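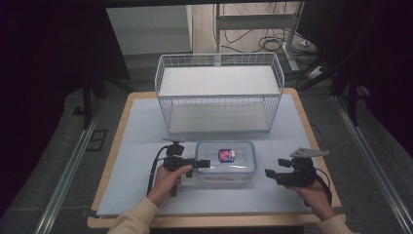
Filipa Bragança wrote in after last month's piece to say that the library in Wurkalden was never busy anyway, and that if people wanted it open they should have gone in more. Fair point. Half a fair point.

Home | Opinion | Local | Letters | Archive

Opinion - November

I've been chewing on her letter since Tuesday. Because she's right that the numbers dropped. The branch at Wurkalden had 1,108 active borrowers the year before the hours were cut. Then 933 the year after. So the council looks at the 933 and says there you go, falling demand, and cuts again. Well of course it fell. You shut it on Saturdays. You shut it at four in the afternoon, when the schools have barely emptied and anyone with a job is still at it. Who exactly was meant to go?

Same thing with the bus out to Grindale. Went from every half hour to every hour, then to a timetable so odd I had to keep a picture of it on my phone. Then they said hardly anyone was using it. I stopped using it. I'd stand there in the rain and it might come or it might have been the one that only runs in term time. Bought a second-hand car in the end, which I can't really afford and don't much like driving.

You make a thing worse, people drift off, you point at the people drifting off. I don't think it's even a plot most of the time. Somebody has a budget to hit and a spreadsheet, and the spreadsheet only has one column for how many turned up. No column for how many would of come if the door was open.

And the ones who do still come, they don't count for much either. A regular who's in four mornings a week to read the paper and get warm is one borrower. Possibly not even that if he never takes a book out. My mum went to the Plikeck branch for years mainly for the large print crime novels and a chat, and when she got too wobbly for the steps she sent me with a list. One card, two of us, and whoever she passed the books on to next door.

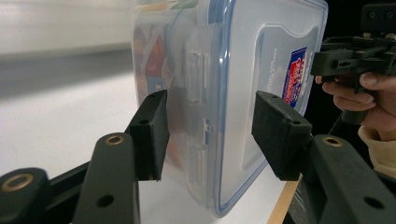
Then there's the matter of what gets offered instead. It's always an app. Or a "hub", which seems to mean a shelf in the leisure centre with a machine next to it. Plikeck got one of those. I went and had a look, it's all right, the machine works. There are 12 chairs in the old branch reading room and there's one bench by the hub, next to the vending machines, and you can hear the spin class through the wall. I lasted ten minutes with a Sikder atlas of rivers, which is a lovely book and needs a table.

I'm not saying keep everything open for ever. Some places really have had their day. But test it properly first. Put the Saturdays back for a year. Run the Grindale bus every half hour and print the times big enough to read, leave it alone long enough for people to trust it again, becuase trust is the slow bit. People rearrange their lives round a service when they think it'll still be there in spring. Then count. If it's still only a handful then fine, I'll shut up and Filipa can have my column.

What it would cost - the Saturday hours come to some 1,000 pounds a month, going by the council's own papers. I've seen them spend more on a sign.

Anyway. The consultation is open till the end of the month, it's online only, and the computers are in the library.

We use cookies to improve your experience. Accept all / Manage settings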